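Visit to the Bukier paper mill, Memholm
Feb 28, 2026

We were 40 visitors at the open day, divided into two groups. Ours was led by Fergal Ó Ceallaigh, who has worked at the mill since he left school. He spoke quickly and the pulper was loud, so I may have lost some details.

The mill makes paper from cotton rags, which arrive from Meswood in large bales. First they are sorted by hand, and all buttons must go out. Then comes the cutting, the washing and the beating, which takes about 5 hours. I was allowed to touch the pulp and it felt like cold porridge. The drying loft was my favourite part. It smells of wet linen and one must bend the head under the beams.

Last year they sold 2570 reams, mostly to bookbinders. The shop is small but the prices are fair, and I bought a pad of the cream paper.
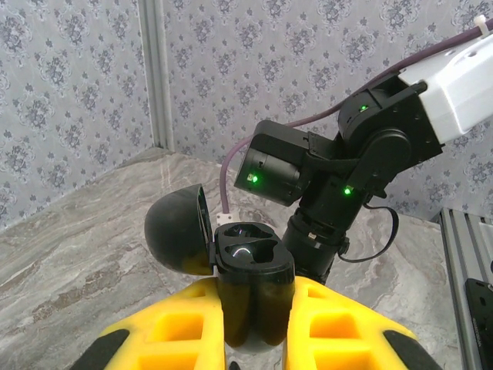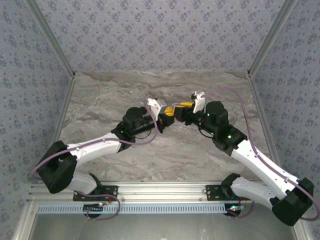

Keogh: I went in November and the loft was closed, so you were lucky. Did they tell you if the cream paper takes fountain pen ink? Mine spread very badly.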